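Sonunora: tabletop episodes for the Gelton packing room
Read me first, and please do read it, even if you only came for the files

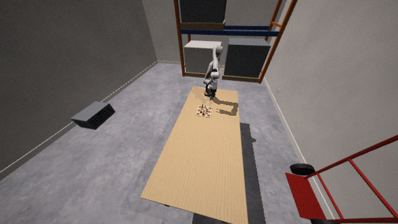
Welcome, and thank you for taking an interest in our little corner of the world. Sonunora is a set of simulated robot episodes that we put together at Gelton, where we sort, check and pack board games for shops and schools. It holds 3,950 episodes in all, every one of them made in simulation, and it was built to answer a question that came from the packing floor: which parts of the job could an arm take off our hands, and what would the rest of the day look like once it did?

The simulation work was done by Nga Hầu. The notes on the jobs themselves come from Barrett Montoya, who ran the packing benches for years and still covers a shift when we're short. I have stitched the two together, so any clumsy sentences are mine.

What is in the set

Each episode is one short attempt at handling a game piece on a long wooden table, with a single arm working from the far end. The room is a plain gray one with storage shelving behind the arm, and we kept it that way through the whole release so that people could compare runs fairly. Chess came first, for the simple reason that chess sets are the returns that eat up the most bench time. Somebody has to open the box, stand the pieces up, look them over and put them back, and by the fourth box of the morning your neck knows all about it.

Every episode comes with the joint positions, the gripper state, the rendered views and a plain-text note on what the arm was asked to do. There are 39 task wordings. We wrote them the way people here talk to each other across a bench, so you'll find "pop that one back on the board" alongside the more formal kind. Please don't tidy them up if you pass the set along – Nga picked them with care.

How it is organized

The folder called Doster holds the training episodes, and the folder called Lis holds 209 episodes set aside for testing. Please keep them apart. Version 2 fixed a mix-up in the task notes, so if you have an older copy, it's worth fetching the new one before you start comparing scores with anybody.

What it means for the people here

We talked this through with both shifts before any of it was shared, over rather a lot of coffee. The plan is for the arm to take the repeated lifting and placing, and for people to keep the judgment calls: is this scratch bad enough to matter, does this knight belong to this set, should this customer get a phone call? Barrett's view is that the checking was always the skilled part and the reaching was just what wore people out. Not everyone agreed. A couple of the packers told us they like the steady rhythm of the bench and would miss it, and I think that's a fair thing to say, so the afternoon bench stays as it is for anyone who wants it.

Pay grades were the other big topic. Bench staff who learn to set up and reset the arm move up a step, and the training happens in paid hours. We started the first group in January and they have been very patient with us!

Known gaps

The lighting is kinder than ours. No people appear in the episodes, so nothing in Sonunora should be used to judge how safe an arm is beside a person. Soft packaging, folded rule sheets and those maddening little plastic bags are missing too.

Using it and reaching us

You're welcome to use the set for research and teaching, and we ask only that you name Sonunora when you do. Questions about the files go to Nga, and questions about the bench work go to Barrett, who answers best before 10 in the morning and will probably ask you a few things in return.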